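Chapter 4: Who Pays for the Hole?

August 22, 2020
By the Jaltier Mining Primer staff

I spent one July reading mine closure plans, and I'd do it again! Take Likton, a copper pit that ran out of good ore years before its owner, Lurard, had planned. Page 139 of the plan gave cleanup a single paragraph.
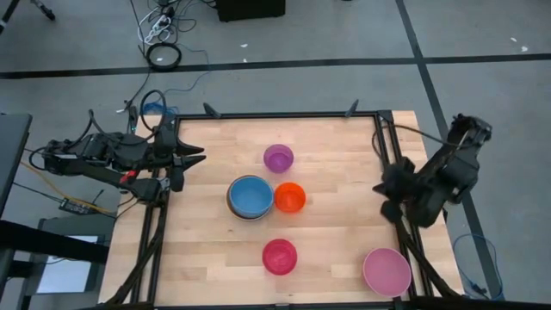 4.1 Closure bonds

A bond is money set aside before digging starts (think of a rental deposit, only with bulldozers). If the company goes broke, the state uses it to fix the land. Lurard's covered roughly 300 acres, and the pit and its dumps had spread well past that. 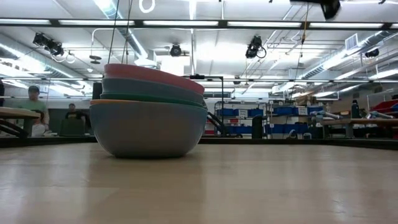

4.2 When the bond falls short

Arriaga, the next mine over, had its bond checked every year, so the gap stayed small. I like that setup a lot, though miners grumble about the paperwork.
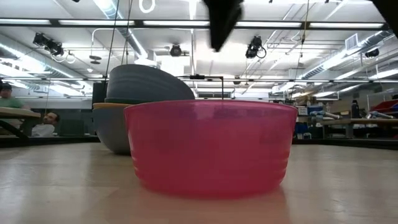

They do have a point, because a yearly check means new surveys, new cost estimates and plenty of arguing over the price of topsoil. We'll work through one of those estimates next.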